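Incidencia: la red inalámbrica se corta en la sala del fondo
Estado: cerrada
Producto: Rorkden, equipo principal y dos nodos
Instalación: Huenchumán, planta baja
Abierta por: Hsin-yi Wu
Asignada a: Hoi-yan Yip, soporte de Feltthorpe
Prioridad: media

Descripción inicial

Desde principios de marzo perdemos la conexión en la sala del fondo varias veces al día. El portátil sigue mostrando la red Valtetti con señal, a veces con todas las rayas, pero no carga nada. Dura poco, vuelve sola, y al rato otra vez. En el despacho de la entrada y en la cocina no pasa.

Lo que más molesta son las videollamadas, que se quedan congeladas y hay que volver a entrar. También falla la copia de seguridad de la tarde: se queda a medias y empieza de nuevo desde cero.

Lo que ya he probado:

– Reiniciar el equipo principal. Mejora un rato, luego igual.
– Reiniciar el nodo de la sala. Lo mismo.
– Olvidar la red en el portátil y volver a meter la clave. Sin cambios.
– Otro portátil, más nuevo, en la misma mesa. También se corta.
– Cable directo al equipo principal. Va bien toda la mañana.

El operador dice que la línea está correcta. Me hicieron una medición a distancia y no vieron errores.

Comentario de Hoi-yan Yip, 9:40

Gracias por el detalle, ahorra bastantes preguntas. Si por cable no falla, dejamos la línea aparte de momento y miramos el tramo inalámbrico.

Necesito tres cosas:

a) Captura de la pantalla de estado de los nodos, con la columna «enlace ascendente» visible.
b) Dónde está cada nodo y qué hay entre ellos (paredes, puertas metálicas, electrodomésticos).
c) El registro de eventos de un día en el que haya habido cortes. Está en Avanzado, Sistema, Exportar registro. Conviene exportarlo antes de reiniciar nada, al apagar el equipo se borra.

Comentario de Hsin-yi Wu, 11:15

Adjunto la captura y el registro del viernes.

El equipo principal está en el armario de la entrada, que es donde llega la fibra. El primer nodo, en el pasillo, sobre una estantería. El segundo, en la sala del fondo, enchufado a ras de suelo. Entre el pasillo y la sala hay una pared de ladrillo, y del nodo del pasillo al de la sala hay 8 metros. La puerta suele estar cerrada por el ruido.

La cocina queda al otro lado del pasillo. Hay microondas, pero los cortes no coinciden con la hora de comer, lo he mirado.

Sala del fondo, a media mañana:
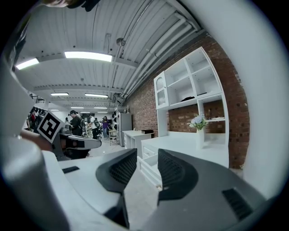

Análisis del registro

Comentario de Hoi-yan Yip, 12:50

He revisado el registro completo. Resumo lo que aparece:

El nodo de la sala cambia de padre muchas veces. Se conecta al del pasillo, lo pierde, se engancha directamente al equipo principal con muy mala señal, y al poco vuelve al del pasillo. Cada cambio deja sin servicio a todo lo que cuelga de él. El portátil no se entera porque su enlace con el nodo sigue en pie, de ahí que muestre buena señal y no cargue páginas.

Las líneas que se repiten son estas:

backhaul: parent lost, reason = low snr
backhaul: scanning
backhaul: parent set to main
backhaul: better parent found, switching

Hay además un segundo problema, creo que independiente. El equipo principal tiene el canal en automático y lo cambia a media tarde, coincidiendo con la hora a la que empieza la copia de seguridad. Cuando cambia, arrastra a los dos nodos. El del pasillo vuelve enseguida y el de la sala tarda bastante más.

En la captura los nodos tienen versiones de firmware distintas. El del pasillo y el principal están al día y el de la sala se quedó en la anterior. Probablemente la actualización automática coincidió con uno de los cortes y no llegó a bajarse entera.

Propongo este orden, un cambio cada vez y dejando pasar media jornada entre uno y otro:

Paso 1. Actualizar el nodo de la sala por cable. Llévelo al armario de la entrada, conéctelo con un cable de red al equipo principal y lance la actualización desde la aplicación. No lo desenchufe hasta que la luz quede fija.

Paso 2. Fijar el padre. En Avanzado, Malla, elija el nodo de la sala y marque el del pasillo como ascendente preferido.

Paso 3. Fijar el canal de la banda de 5 GHz. Le paso el valor cuando vea el escaneo de redes vecinas.

Paso 4. Levantar el nodo del suelo. Cualquier superficie a la altura de una mesa sirve, mejor despejada y sin nada metálico delante.

Comentario de Hsin-yi Wu, 16:05

Paso 1 hecho. La primera vez la aplicación dio error «no se puede verificar el paquete». La segunda terminó. Ahora los tres equipos muestran la misma versión.

Paso 2 no me deja. La opción aparece en gris.

Comentario de Hoi-yan Yip, 16:20

La opción sale en gris si está activada la «optimización automática». Se desactiva en la misma pantalla, abajo del todo, y hay que guardar y volver a entrar. La aplicación no lo explica, lo paso a los de documentación.

Sobre el error de verificación: suele salir cuando el nodo no tiene bien la hora. Al llevar un rato por cable se sincroniza y por eso funcionó al segundo intento. No hace falta hacer nada más.

Comentario de Hsin-yi Wu, 16:45

Ya está, era eso. Padre fijado en el del pasillo.

Adjunto el escaneo de redes. Hay bastantes, casi todas del edificio de al lado.

Comentario de Hoi-yan Yip, 17:10

Visto. Los vecinos están amontonados en los canales altos. Ponga el 36 en la banda de 5 GHz y deje el ancho en 80. Si el portátil viejo protesta, baje el ancho a 40.

La otra banda no la toque todavía.

Segundo día de pruebas

Comentario de Hsin-yi Wu, 10:30

Mejor, pero sin resolver. Ayer por la tarde la copia de seguridad terminó por primera vez desde que empezó esto. Esta mañana he tenido dos cortes, los dos con la puerta cerrada. Más breves que antes.

En el registro ya no salen cambios de padre. Sale «backhaul: retry» y luego «backhaul: link ok».

Comentario de Hoi-yan Yip, 10:55

Coherente con lo que esperaba. Al estar fijado, el nodo ya no se va a buscar otro, pero el enlace con el pasillo sigue flojo. Queda el paso 4, la ubicación. Con ladrillo de por medio la altura se nota, y a ras de suelo además hay patas de muebles, cables y gente pasando.

¿Qué muebles hay en esa sala? Una mesa con balda alta vendría bien.

Comentario de Hsin-yi Wu, 11:40

Hay un escritorio con estantería encima, pegado al ladrillo. Puedo poner el nodo en el estante de arriba. Tengo que buscar un alargador, el enchufe está abajo.
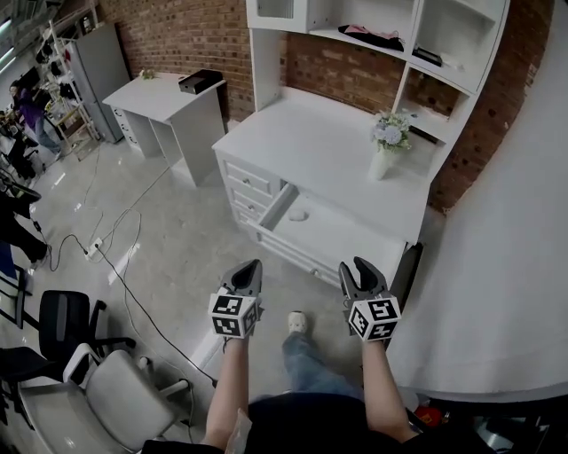 Escritorio blanco con estantería superior, contra la pared de ladrillo. Uno de los cajones está abierto.

Comentario de Hoi-yan Yip, 12:05

La balda sirve. Dos indicaciones:

– Déjelo en el borde delantero de la balda, no al fondo contra la pared. Un palmo de separación basta.
– De pie, con la base abajo. Tumbado, las antenas internas quedan mal orientadas y se pierde parte del alcance.

Cuando lo tenga colocado, haga la prueba de enlace desde la aplicación con la puerta cerrada: Avanzado, Malla, Probar enlace. Dura 30 segundos. Repítala con la puerta abierta y mándeme los dos resultados.

Comentario de Hsin-yi Wu, 13:20

Puerta cerrada: «enlace aceptable». Puerta abierta: «enlace bueno». Antes de moverlo me daba «enlace débil» en las dos, se me olvidó apuntar los números.

He probado también a mover el nodo del pasillo al otro extremo de la estantería, el más cercano a la sala. Con la puerta cerrada pasa a «bueno». Lo dejo ahí salvo que me diga lo contrario.

Comentario de Hoi-yan Yip, 13:35

Déjelo. Compruebe solo que el despacho de la entrada sigue bien, ese nodo le quedaba más cerca antes.

Comentario de Hsin-yi Wu, 15:50

El despacho sigue bien. Se conecta directamente al equipo principal, así que no le afecta.

Una pregunta aparte: la impresora ha desaparecido. Está en la cocina y desde que cambiamos el canal no la encuentra ningún equipo. ¿Puede tener relación?

Comentario de Hoi-yan Yip, 16:15

El cambio de canal en 5 GHz no debería afectarle, muchas impresoras ni siquiera usan esa banda. Lo más probable es que al reiniciarse la red haya cogido otra dirección y los portátiles la sigan buscando en la antigua.

Imprima la hoja de configuración desde el panel de la propia impresora y mire la dirección IP. Luego, en la aplicación, Dispositivos, seleccione la impresora y marque «reservar dirección». En los portátiles hay que borrarla y volver a agregarla una vez. Después de eso ya no debería moverse.

Comentario de Hsin-yi Wu, 16:50

Era eso, tenía otra dirección. Reservada y agregada de nuevo en los portátiles. Imprime.

Seguimiento

Comentario de Hsin-yi Wu, 9:25

Van 5 días sin cortes en la sala. Las copias terminan todas. Una videollamada larga ayer por la tarde con la puerta cerrada, sin congelarse.

Solo un detalle: el portátil viejo tarda en conectarse al abrir la tapa. Luego va bien.

Comentario de Hoi-yan Yip, 9:50

Lo del portátil viejo es el ancho de canal casi seguro. Baje a 40 y pruebe. Perderá algo de velocidad máxima en los demás, para el uso que describe no se notará.

Comentario de Hsin-yi Wu, 12:10

Con 40 conecta al momento. Por mi parte se puede cerrar.

Resolución

Causa principal: enlace ascendente inestable del nodo de la sala, por ubicación a ras de suelo y pared de ladrillo entre nodos.
Causas secundarias: firmware desfasado en ese nodo, cambio automático de canal en horario de copia.

Cambios que quedan aplicados:

– Firmware igualado en los tres equipos.
– Optimización automática desactivada.
– Nodo del pasillo como ascendente preferido del nodo de la sala.
– Canal 36, ancho 40, en la banda de 5 GHz.
– Nodo de la sala en la balda del escritorio, nodo del pasillo en el extremo cercano a la sala.
– Dirección reservada para la impresora.

Pendiente interno: corregir el texto de ayuda de la opción en gris en la pantalla Malla.

Nota para el cliente: con la optimización automática desactivada, si se añade otro nodo habrá que elegirle el ascendente a mano. Si se restablece el equipo principal de fábrica se pierden todos estos ajustes. Puede guardar una copia en Avanzado, Sistema, Exportar configuración.

Incidencia cerrada por Hoi-yan Yip, 12:30. Si el problema reaparece, responda en este mismo hilo y se reabrirá con el historial completo.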